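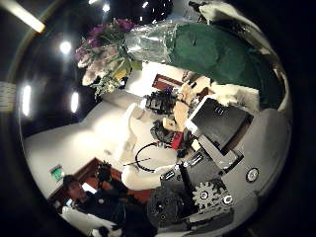 Purple, lavender and cream, wrapped and ready to go.

Print this article | E-mail this article

Kendra Friesen does not like being asked what flowers mean. "They mean somebody remembered," she says, stripping leaves off a stem without looking at it. "Or somebody forgot, and it's the next day."

She has been making bouquets at Tisard for 3 years, long enough to have opinions about cellophane. It should be clear, and it should crackle. Frosted wrap she regards as a way of hiding bad stems. "You've paid for the stems. Look at them."

In May the shop sends out about 600 bouquets, and a fair number of those are some version of purple with something pale alongside. Friesen blames mothers, then takes it back. "It's the sons. They come in and say 'nice.' I ask what color is nice. They say purple."

Her business partner, Bogdan Krajewska, handles the orders and the van, and would prefer that everyone bought potted plants. "A pot stands up," he says. "You put a pot in a van, you drive, you arrive, it's a pot."

Bouquets get laid on their sides in crates, and he takes the corners on Dekell Street like a man carrying soup. He has lost 2 this year, both lilies. He doesn't want to discuss the lilies.

What should people do once the flowers are home? Friesen sighs. Cut the ends, change the water, keep them away from the fruit bowl. Does anyone listen? "My sister puts hers on top of the refrigerator," she says. "I've stopped giving her flowers. She gets soap."

12 comments | 31 shares

Related
Srour bakery moves its ovens across the street
Bindska market adds a plant stall
Readers' worst vases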